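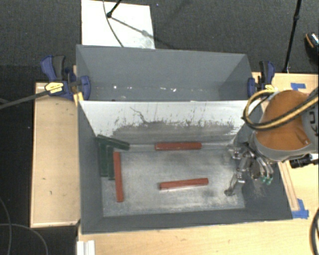

Figure 7.1 A dark gray open-topped bin divided lengthwise, with the larger compartment at the front.

Chapter 7
Storing Goods in Small Spaces

Every business that sells things has to keep them somewhere first. A bakery keeps flour, a repair shop keeps screws, and a mail-order firm may keep thousands of different items under one roof. The way goods are stored affects how long it takes to find them, how often they are damaged, and how much rent the business pays.

This chapter looks at storage at the smallest scale: the shelf, the bin, and the compartment. Chapter 8 moves on to aisles and whole buildings.

We will return several times to Uvovell, a supplier of sewing goods in the town of Osei. When the firm moved to its present site it carried 528 kinds of item. It now carries 1417, and the floor area is the same. Most of the difference was made up by dividing bins and by moving slow sellers to the top shelves.

In this chapter you will learn to:

work out the usable volume of a bin
decide when a bin should be divided
label compartments so that a new worker can read them
plan for a busy month such as December

Key terms: bin, divider, fixed location, shared location, pick face, slow seller

7.1 Fixed and Shared Locations

In a fixed location, one item always has the same place. In a shared location, two or more items use one bin.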